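Checking and Clearing a Cracked Concrete Floor Before Sealing

Posted by Irfan Jadoon, Oct 3, 2019

This page covers inspection, cleaning and crack marking for an indoor concrete slab that will get a clear penetrating sealer. It applies to playrooms, garages and ground-floor workshops. It does not cover slabs with active water entry or slabs where one side of a crack sits higher than the other. Those need repair first.

Tools and supplies

Stiff nylon brush
Plastic scraper, 2 inches wide
Shop vacuum with a hard-floor head
Flashlight or work light that can lie flat on the floor
Feeler gauge
Carpenter's pencil
pH-neutral floor cleaner
Clear plastic sheet and tape for the moisture test

Step 1. Clear the slab

Remove everything, including small items. Wooden toys, offcuts and cardboard hold grit against the surface and hide hairline cracks. Painted blocks should go into a lidded box before any cleaner is opened. Do not slide furniture. Lift it, or put felt under the feet.

Step 2. Look at the surface under low light

Turn off the ceiling lights and set the work light on the floor so that the beam runs almost parallel to the slab. Cracks, trowel marks and raised specks will cast a shadow. Move the light to the adjacent wall and look again, as a crack that runs in line with the beam will not show. Glare can hide as much as shadow does. If part of the slab turns silvery, change your position and check that part a second time.

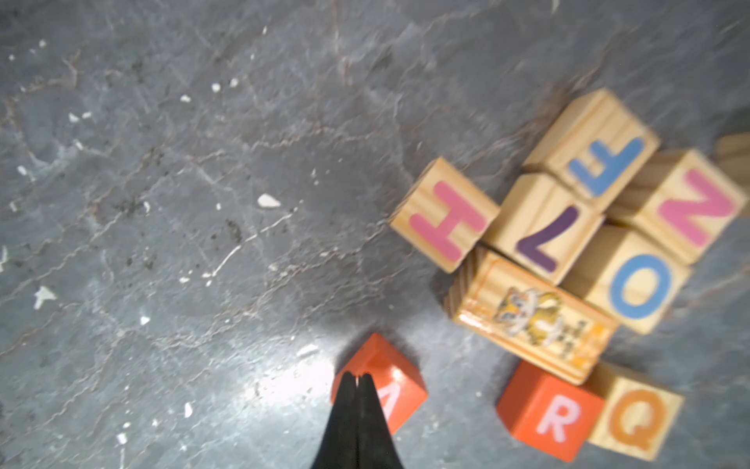 Fine branching cracks and white flecks on the bare slab, with alphabet blocks still on the floor.

A web of thin, pale lines like this is usually called map cracking or crazing. It is commonly a surface condition left over from curing. Try the thinnest leaf of the feeler gauge in several places. If it will not enter, no filler is needed and the sealer can go directly over the lines. If it enters, mark the crack at each end with the pencil and write the width beside it.

Step 3. Remove flecks and splatter

White specks on a basement or garage slab are most often old paint, plaster or joint compound. Sealer will lock them in place permanently. Work in this order:

Dry brush the whole area and vacuum.
Hold the plastic scraper at a low angle and push under anything that remains.
Wet stubborn spots with warm water and leave them for ten minutes. Plaster and joint compound will soften. Paint generally will not.
Scrape again, then vacuum again.

Do not use a steel blade on crazed concrete. It catches on the crack edges and leaves bright scratches that show through a clear finish. Do not use acid to remove plaster in an enclosed room.

Step 4. Wash and dry

Mix the floor cleaner at the rate on its label. Scrub one section at a time, pick up the dirty water with the vacuum if it is rated for wet use, and rinse twice. Cracks hold water longer than the surrounding slab and will look darker until they dry.

Step 5. Test for moisture

Tape down the plastic sheet on all four sides and leave it overnight. Droplets on the underside, or a dark patch in the concrete, mean the slab is too damp to seal. Run a dehumidifier and repeat the test. The slab at our Hutlow unit failed in July and passed after 54 hours of drying.

Step 6. Record the result

Make a sketch of the room showing marked cracks and widths. Keep it and measure the same points again next year. A crack that has grown should be looked at by a contractor before the floor is recoated.

Thanks to Dagmar Matoušek for corrections to Step 3.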